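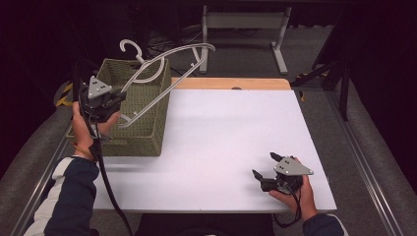 January, wet and grey all week. Workshop at 12 degrees when I opened up, heater on for an hour before I touched the glue.

Carrying on with the Zerndale fiddle-back chairs, the pair from Endville. Both have the same trouble, back legs gone slack where the side rails come in. Somebody has been at them before with a brown glue that doesn't soften in warm water. Tried vinegar on a rag over the left rail of chair 2 and left it under cling film through lunch. It came off as a sort of jelly by half past one. Scraped with the blunt chisel, not the good one. Right rail still to do.

The tenons are worn on the top face only. Packed them with shavings of beech glued across the cheek, then pared back till they went in with hand pressure. Dry fit was fine on three, tight on the front left. Left that one fat, will look again tomorrow when it has lost some damp.

Hide glue: batch from the new bag, one part glue to 2 of water by weight, soaked overnight. Thinner than the last lot at the same mix. It dripped off the brush when I wanted it to hang. Let it stand with the lid off for twenty minutes and it thickened up enough. For next time start with less water and add.

Test joints from last week. Two offcuts of beech, one glued with the old bag and one with the new. Hung the bucket off each and added sand. Old bag let go at 31 kg. New bag was still holding when I ran out of sand, so no figure for it. Need a bigger bucket or a shorter joint before I can say anything useful.

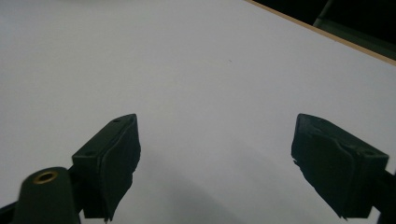

Benedito Bezerra came by about the seat frames. He thinks the corner blocks are later than the rest and I agree with him, the screws are wrong and the saw marks are too regular. He would take them out. I would sooner leave them in – the customer sits on these every day and they do the job. We left it there. I'll ring her and ask.

Finish. The Furnival polish has gone cloudy in the tin. Strained some through a stocking and put it on a scrap, dried with a bloom on it after an hour. Could be the cold. Put the tin on the shelf over the heater and will try the same scrap again. If it still blooms I'll make up fresh from flakes.

Wunham delivery came, webbing and tacks. Webbing is the right width this time. Tacks are 13 mm and I asked for 10. Rang them, they'll swap. Order number 207 if anyone picks up the phone while I'm out.

To do:
right rail on chair 2, vinegar again
front left tenon, check and pare
ring customer about corner blocks
wash the glue brushes, they are in the jar by the sink
sash cramps, the short one is slipping on its pin

Glue pot off at ten to six.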